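Maintenance notice: hand-held grippers at the Indley workspace

November 27, 2019

The cloth-handling station at Indley has returned to regular use following the service of its hand-held grippers. The work was carried out under the direction of Sigrun Engström, who has charge of equipment upkeep for the Henov programme. Staff from Esmont who share the station are asked to read the notes that follow before their next booking.

The service was called when the counter on the older gripper passed 1698 closings without inspection. The limit agreed in July is 1500 for any tool used on fabric, and the log should have been checked sooner. The newer gripper stood at 2997 over its whole life and had been inspected on time. Both were stripped, cleaned and put back together with new pivot screws from Heinonen, the parts supplier for the programme.

Lint was the main finding. Fibres from cotton garments had worked their way into the hinge and gathered behind the pads, so that the fingers closed a little late on one side. The left pivot had also been overtightened at some earlier date. Users are reminded that the pivot screws are to be turned by hand until they seat and then by a quarter turn only. Scuffing on the outside of the fingers does not affect the grip and need not be reported. A worn pad should be.

The following routine now applies at the start of each session.

Open and close the fingers 30 times with nothing between them, and listen for any scraping at the hinge.

Check that the two tips meet evenly. If they do not, put the tool aside and enter it in the log.

Brush out the hinge with the dry brush. Oil must not be used, as it marks the garments.

Lay a garment on the work surface and take up a single fold near the edge. Repeat this at 3 places, including one seam. The fold should stay between the tips when it is raised.

Wipe the camera lens last, using the cloth supplied with the kit.

At the end of a session the garments should be folded and the closing count written down, with the initials of the person who held the tool. Entries without initials will be returned. Spare pads are held by Ms Engström and may be requested by written note. Loose screws found on the floor should be handed in, whatever their size, and should not be refitted.

The next inspection will be arranged once either gripper reaches the agreed limit. Bookings already made for the station are unaffected.

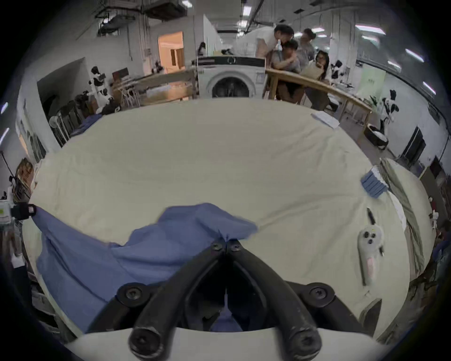
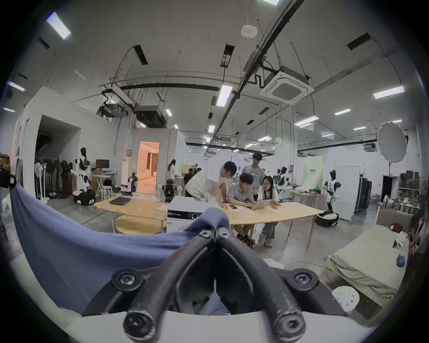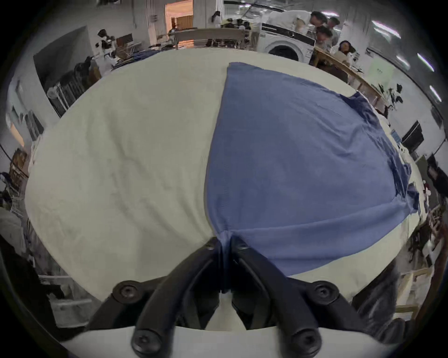
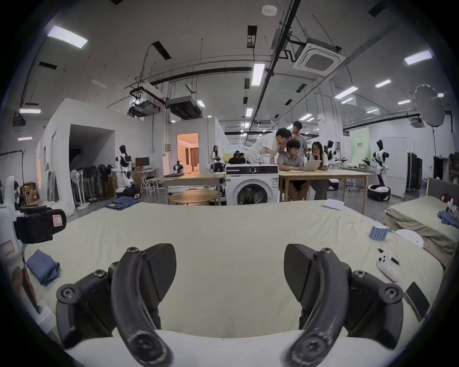

Hand-held gripper and blue cloth at the Indley workspace.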